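Hollis bench notebook: the honey-coloured tabletop

Friday, December 6, 2024. Entry by Rochelle Brunton

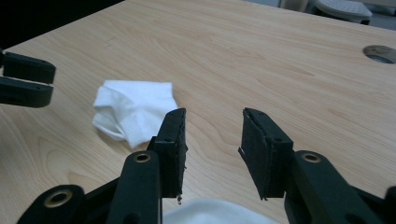

Where we're up to

A quiet day at Hollis, which suited me nicely, as I've been wanting a good run at the tabletop ever since it came back to us. For anyone picking up this book who wasn't around in May: it's the top from the Trastier reading room, the one Cosmin and I stripped and refinished over what felt like a very long fortnight. It went out the door looking lovely, was used hard all winter, and has come home for a check-over before the room opens again. I'd forgotten how much I like it. The grain runs on a slant in fine, flowing lines, and then you get to those darker streaks and the curved figure and you find you've been standing there with a cloth in your hand for five minutes doing nothing at all.

Chunhua asked me at morning tea what colour I'd call it, for the job card. I said honey, she said beige, and we went back and forth for longer than the question deserved. I've put "pale beige to honey" on the card and we're both satisfied.

What I was checking

Mostly the finish. In May we had a proper argument about sheen. Ileana wanted it dead flat, Cosmin wanted a bit of life in it, and I sided with Cosmin in the end because the figure looked sleepy under the flat sample. What we settled on was smooth with a slight gloss, and I'm still glad of it. The light sits softly on it and you can see the grain without having to hunt for the right angle.

I went over the surface by hand first, eyes shut, the way Beatrice taught me when I started here (she swears your fingertips pay better attention when your eyes aren't interfering, and I've come round to it). Then again with the lamp held low. Notes as I made them:

- Two shallow dents near one end, both old. I remember them from the first strip. Left alone then, leaving them alone now.
- A dull patch where people must have rested their forearms to read. It's faint and I only got it with the lamp right down.
- One hairline scratch running with the grain. Couldn't catch it with a fingernail.
- No white rings anywhere, which surprised me, knowing how much tea gets drunk in that room.

Cleaning

Dry cloth first, then one barely damp with the mild soap from the Jadley tin, then dry again straight away. I did a small test on the underside edge before going near the top and waited 24 minutes by the clock. It would have been 20, but the phone rang. No change in colour, nothing lifting, so I carried on in sections, wiping along the grain and turning the cloth over as I went.

If you're doing this after me, please change the rinse water sooner than you think you need to. I let mine go a little long on the second section and had to go back over it, and that was my own silly fault for chatting.

The dull patch

I was tempted to rub the whole top out and be done with it, but Ileana came past and talked me down. Her view is that a room full of people will put the dull patch back by next winter and we'd only be taking finish off for the sake of it. So I tried a very light pass of the Sturnance paste on a corner of the patch, about as much as you'd pick up on the end of a finger, and buffed it with a clean bit of old flannel. It came up well. I'm going to let that corner sit over the weekend before I touch the rest. If it still matches its neighbours on my next day in, I'll do the remainder, and if it doesn't, we'll have a talk.

There's plenty of paste, by the way. Cosmin, I know you had reordering on your list, so you can cross it off.

Times and costs

Cleaning and inspection came to two and a half hours, including the phone call. The quote to Trastier was $276 for the check, the clean and any light touching up, and I'd say we're comfortably inside it. I've allowed up to 16 days from when it came in, so there's no need for anyone to hurry the buffing.

Still to do

Finish the dull patch, as above.

Look at the underside properly. I only did the edge for the test, and Beatrice thinks one of the old fixing holes may need plugging before the legs go back on. She's kept a few offcuts from the May job on the top shelf by the glue, in the box marked "bits, good".

Write up a care note for the reading room. Last time we gave them a full page and I doubt anyone got past the second paragraph, so I'd like to keep it to something that fits on a postcard: soft cloth, hardly any water, wipe with the grain, no spray polish. Chunhua has nicer handwriting than I do and has more or less agreed.

I've laid the clean flannel over the rail to air. Please don't use it for the brushes!

R.B.

Hollis Workshop notebooks | Contact the bench | © 2024 Hollis Workshop | Back to top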